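Perguntas frequentes - Reconhecimento de diplomas estrangeiros e prova de língua portuguesa
Centro Bettencourt de Apoio a Candidatos

Atualizado em 19/10/2018

Para que serve o processo de reconhecimento?

O reconhecimento permite que um grau obtido no estrangeiro produza efeitos no país, para prosseguimento de estudos ou para exercício profissional. O Centro Bettencourt não concede o reconhecimento. Prepara os processos, verifica a documentação e aplica a prova Prolex, que mede o domínio do português académico. A decisão final cabe sempre à instituição de ensino a que o pedido é dirigido.

Quem tem de fazer a prova Prolex?

Os candidatos cujo diploma foi emitido numa instituição em que a língua de ensino não é o português. Estão dispensados os candidatos que tenham concluído o ensino secundário em língua portuguesa, desde que apresentem o certificado original ou cópia autenticada. A nacionalidade do candidato não é tida em conta.

Como está organizada a prova?

A prova tem duas partes, realizadas na mesma sessão. A primeira avalia a compreensão escrita, com textos de natureza académica e resposta curta. A segunda consiste na redação de um texto argumentativo a partir de fontes fornecidas. Entre as duas partes há um intervalo. Não existe componente oral, mas algumas instituições marcam entrevista própria, que decorre fora do âmbito do Centro.

Posso usar dicionário?

Apenas dicionário monolingue de português, em papel e sem anotações. Os dicionários bilingues e os dispositivos eletrónicos ficam fora da sala. O dicionário é verificado à entrada, pelo que convém chegar antes da hora indicada na convocatória.

Qual é a classificação mínima?

O Centro comunica a classificação e não define mínimos. Cada instituição fixa o seu, e pode fixar valores distintos para cada ciclo de estudos. Antes da inscrição, consulte o regulamento do curso pretendido. Uma classificação suficiente para um mestrado em engenharia pode ser insuficiente para um mestrado em direito.

Como me inscrevo?

A inscrição é feita na plataforma Corach. Crie uma conta com o nome tal como consta no documento de identificação, carregue os documentos pedidos e selecione a sessão. A inscrição só fica válida depois de confirmado o pagamento. Se o estado se mantiver em "pendente" após o pagamento, envie o comprovativo pelo formulário de contacto da própria plataforma - os comprovativos enviados por correio eletrónico não são associados ao processo.

Que documentos devo carregar?

Documento de identificação válido, diploma, histórico escolar com a carga horária ou os créditos de cada disciplina e, quando aplicável, tradução certificada. Cada documento deve constituir um único ficheiro PDF. Fotografias de ecrã não são aceites. O histórico escolar tem de incluir a escala de classificação usada pela instituição de origem; se esta não constar do documento, junte declaração emitida pelos serviços académicos respetivos.

As traduções têm prazo de validade?

Não, desde que o documento original se mantenha inalterado. Se a instituição de origem tiver emitido uma segunda via, a tradução deve referir-se a essa segunda via. Traduções feitas pelo próprio candidato não são aceites, mesmo que este seja tradutor certificado.

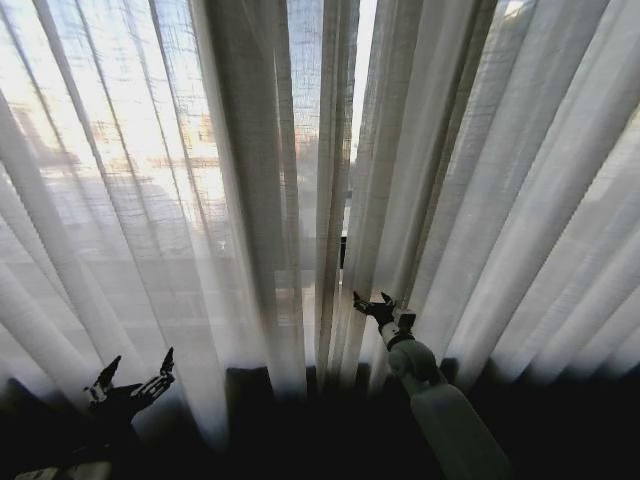
As traduções parciais também são recusadas. O verso do diploma, os carimbos e as notas marginais fazem parte do documento e devem ser traduzidos na íntegra. Nos casos em que um carimbo seja ilegível, o tradutor deve assinalá-lo expressamente no local correspondente.

Quando são publicados os resultados?

Os resultados ficam disponíveis na área pessoal da plataforma Corach 21 dias após a prova. Não são comunicados por telefone. O certificado em papel é enviado apenas a quem o tiver pedido no ato de inscrição.

Quantos candidatos fazem a prova?

No último ano letivo foram recebidas 2,309 inscrições, das quais 309 na sessão de julho. A sessão de julho destina-se sobretudo a candidatos com matrícula condicionada.

Posso pedir revisão da classificação?

Sim. O pedido é apresentado na plataforma e dá origem a nova correção por um avaliador que não tenha participado na primeira. A classificação pode subir, descer ou manter-se, e prevalece a que resultar da revisão. Os pedidos são coordenados por Jérémie Leblanc, responsável pela avaliação. Não há segunda revisão da mesma prova.

Quantas vezes posso repetir a prova?

Não há limite global. No mesmo ano letivo são permitidas, no máximo, duas tentativas. A instituição recebe apenas a classificação que o candidato escolher enviar - exceto se o regulamento do curso exigir o histórico completo.

Existem condições especiais para candidatos com deficiência ou doença?

Existem. Podem ser autorizados tempo suplementar, enunciado ampliado ou sala separada. O pedido é feito na inscrição, acompanhado de relatório médico. Pedidos apresentados no dia da prova não podem ser atendidos. O contacto para esta matéria é Jihad Awad, do gabinete de apoio.

Há materiais de preparação?

O caderno Lastusness reúne enunciados de sessões anteriores, com critérios de correção e exemplos de texto argumentativo comentados. Pode ser descarregado na plataforma após a criação da conta, sem necessidade de inscrição numa sessão. O Centro não ministra cursos preparatórios nem recomenda entidades que o façam.

O que acontece se faltar à prova?

A inscrição caduca e o valor pago não é devolvido, salvo em caso de internamento ou de convocatória judicial devidamente comprovados. A transferência para outra sessão pode ser pedida uma única vez, antes do fecho das inscrições da sessão original.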